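Katwood accounting firm buys its rival, keeps both coffee makers

May 16, 2019

Rebelo, the bookkeeping and tax practice that has looked after Katwood's small businesses through three recessions and one flood, said it has bought its crosstown competitor, Fekus. The price was not disclosed, which is about what you would expect from accountants.

The combined firm will have 12 employees and 400 clients, a few of whom had been quietly using both.

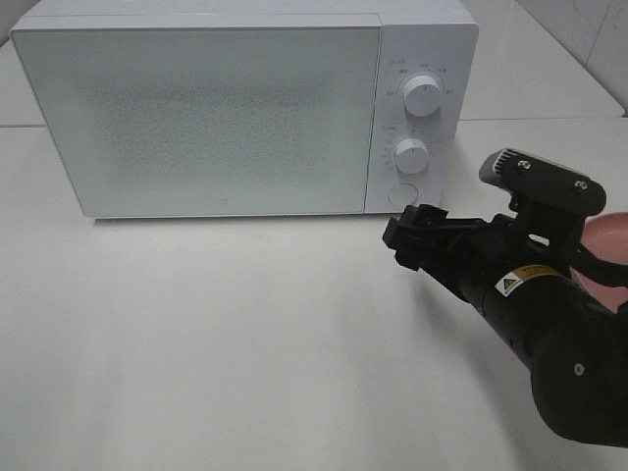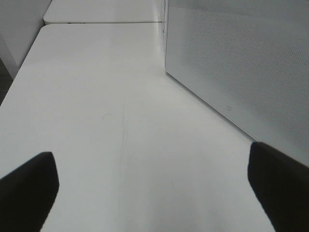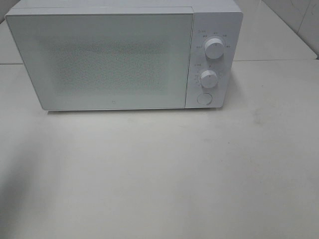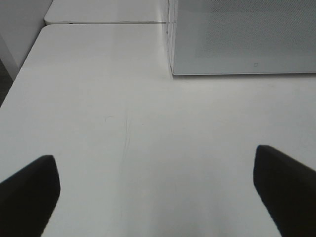
Two sets of books, one roof

Fekus opened in 2000 and built its trade on payroll for restaurants and landlords, the sort of customers who arrive with their receipts in a grocery bag. Rebelo has leaned toward estates and property owners, who bring theirs in a nicer bag. Both groups will now be served from Rebelo's office on the second floor, over the shoe repair shop. The Fekus storefront will close in November, when the lease runs out.

Hourly rates for bookkeeping will be set at $86, a figure that splits the difference between the two old price lists and has managed to annoy customers of each. Flat fees already agreed for this year's returns will stand.

The harder part may be the software. Fekus keeps its ledgers in Wisis, a program its staff describe as reliable and everyone else describes as beige. Rebelo moved off Wisis years ago and has no wish to go back. Client files will be transferred over the summer, and for a while every invoice will be entered twice. The firm says this is a good way to catch errors. It is also a good way to make them.

Clients do not need to sign anything unless they use the payroll service, in which case a new authorization form is in the mail. Extension filers should keep their current preparer until the fall. The name on the door will be Rebelo, and the Fekus phone number will ring through to the same front desk.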